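Temporary Power, Planned on Paper First

06/02/2026

The outdoor market in Istwood runs on temporary power. There are no permanent outlets on the square, so every light, register and food warmer is fed from distribution boxes set out before opening and taken away after closing. The work is done by Stomance, a contractor that handles power for fairs, markets and small concerts. Its operations manager, an electrician by training, agreed to explain how a layout is planned and why most of the effort goes into the weeks when no event is running.

Load comes first

Planning starts with a form sent to every vendor. It asks for the wattage on the rating plate of each appliance, not for a description of the appliance.

"If you ask people what they are bringing, they write 'a coffee machine,'" she said. "That tells me nothing. It could be a small drip brewer or something that needs its own circuit. I want the number off the plate."

The figures go into a planning sheet the company calls Rarkeck, which adds up the load per circuit and flags any heating appliance that shares a line with another. Heating loads that run for hours are kept well below the breaker rating. Motors are listed separately on account of their starting current.

"Most trips we see are two heaters on one circuit," she said. "It's rarely a fault. Somebody moved a plug to a more convenient outlet."

Distance and voltage drop

The second constraint is distance. The far corner of the square is 200 feet from the supply cabinet, and the resistance of a cord rises in direct proportion to its length. Stomance designs for a drop of no more than 3 percent at full load, measured at the vendor's outlet. Where the calculation exceeds that, the crew moves a distribution box closer or goes up a conductor size.

"You can't fix a long run by adding another cord to it – you only add a connector, and the connector is usually the warmest point on the line," she said. Daisy-chained power strips are refused outright. Vendors are told so on the form and again at check-in.
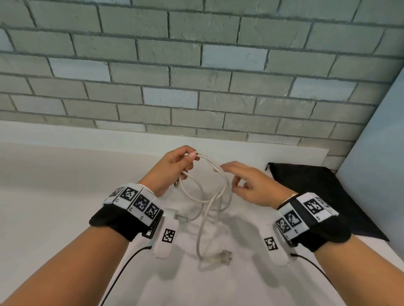 Storage is where she believes most cord damage begins. Conductors are stranded copper, and repeated twisting in one direction works the strands against each other until some of them break near the plug. The outer jacket can look sound the whole time. Her crews coil by hand, with one hand holding the gathered loops, as the left hand does here with the off-white cable, while the other is free to bring in the next turn. Every second loop is reversed so that the twist cancels out. Wrapping a cord between palm and elbow is not allowed.

"Elbow wrapping is fast and it's wrong," she said. "The cord comes back with a permanent spiral in it. It won't lie flat on pavement, and then you have a trip hazard that you made yourself."

The inspection cycle

The company keeps 300 cords in its store at the Agarwal building, each with a numbered tag at the plug end. All of them are inspected in April, ahead of the main season, and again by eye each time they are issued. The sequence is fixed: plug blades and ground pin, strain relief, full length of jacket, then a ground continuity test and an insulation test.

"The jacket check is done with the fingers as much as the eyes," she said. "You run the cord through your hand slowly. A flat spot or a soft spot means something crushed it."

This year 11 cords were rejected. Most had loose strain relief, and the rest had cuts in the jacket. A cord with a cut is not taped. It is shortened past the damage and fitted with a new plug, or it is scrapped if the remaining length is too short to be useful. Tape, she said, hides the defect from the next inspector and does nothing for the strength of the jacket.

Handling the slack matters too. A cord lifted clear of the surface between two hands will show a kink that stays out of sight when it is lying down.

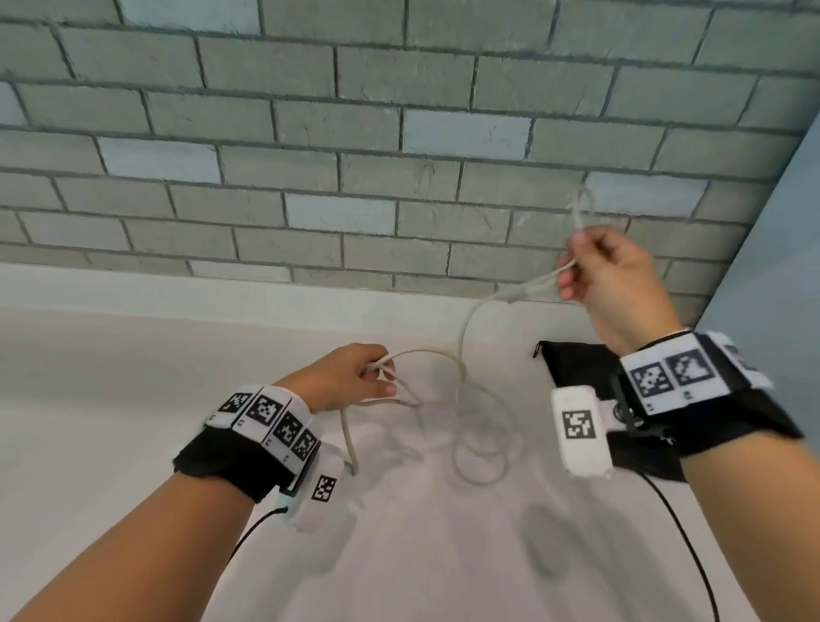
Wet weather

Rain changes the layout less than most vendors expect. Every outlet is protected by a ground-fault device in any weather, and connectors are kept off the ground on stands. Boxes are placed on the uphill side of the square. If a ground-fault device trips, the crew unplugs everything on that circuit and reconnects one appliance at a time.

"We don't just reset it and walk away," she said. "It tripped for a reason, and nine times out of ten it's a warmer that has been stored in somebody's damp garage."

The remaining weak point is the handover at closing, when vendors unplug in a hurry and pull on the cord instead of the plug. Stomance has started sending a crew member along each row before power is cut. Rejection figures for the coming season will show whether the extra labor is worth paying for.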